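Ranow opens up its steamer cell care routine to all Brular kitchens

Set-up and maintenance notes for the two-arm bun station are now free to download, with a new Thursday morning help line for anyone who gets stuck

Ranow, the maker of small kitchen automation cells, has today published the full care routine for its Brular steamer station, the two-arm bench that moves steamed buns between an electric steamer and a plate. The guide runs to 16 pages and covers everything our own technicians do when they unpack a cell, set it up on a customer's table and come back to look after it.

We have wanted to do this for a long while. Customers have been ringing us with very sensible questions ever since the first Brular went out of the door, and a good many of those questions turned out to be ones we had answered in our own notebooks and never properly written up. So the workshop team at Aguiar sat down together, with rather a lot of tea, and turned the notebooks into something that a kitchen manager can follow before the morning shift.

The longest chapter is given over to the grippers. A steamed bun is a soft thing and it does not forgive a hard squeeze, so the guide starts with the closing width and the force setting, and asks for both to be checked on a fresh bun at the start of each day. 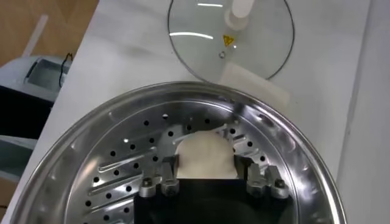

Bolts on the finger brackets come next. They should be checked by hand with the arm powered down, then tightened with the small torque key that comes in the Brular tool roll. We recommend doing this every 700 picks, and the cell's own counter will remind you. Please don't be tempted to give them an extra turn for luck – an overtightened bracket pulls the finger out of line, and most of the dented buns we are asked about come down to exactly that.

After the bolts there is a short section on cleaning. Dough leaves a thin film on anything it touches, and a film on the fingers makes a bun stick at the moment it ought to let go. A damp cloth and warm water will do the job nicely. Keep sprays away from the wrist and from the cable, and let everything dry before the power goes back on.

The second half of the guide deals with the layout of the table. Steamer, lid and plate each have a taught position, and a cell that has been running happily for weeks can start to miss simply by having its steamer nudged during a wipe-down. The new routine has a reteaching procedure that can be done without calling us out, beginning with the steamer and finishing with the plate.

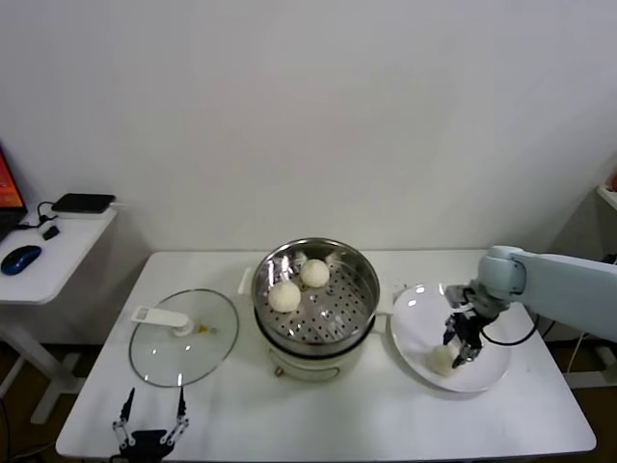
Reading time: 3 minutes

Once the positions have been taught again, the guide asks for a slow run with cold buns, one arm at a time, with a hand near the stop button. It is a little tedious, we know, and it is well worth the patience. Check the height above the plate in particular, and look at how the cable hangs when the arm is stretched out, as a tight loop will wear sooner than a slack one.

Tray holes deserve a mention too. The cell uses the steamer tray as a visual reference, so a tray with scraps of dough in its holes can throw the aim out. Rinse it between batches and make sure it sits flat in the pot before you start.

The routine was tried out on our test cell at Aguiar, which completed 3476 picks between one full service and the next. Spare finger sets, cables and torque keys can be ordered through Zonport, our parts shop, under catalogue number 1012.

The help line opens at nine o'clock each Thursday and will be staffed by the same people who wrote the guide. Existing customers will find the download in their Ranow account, and anyone else who is curious is very welcome to ask the Aguiar workshop for a copy.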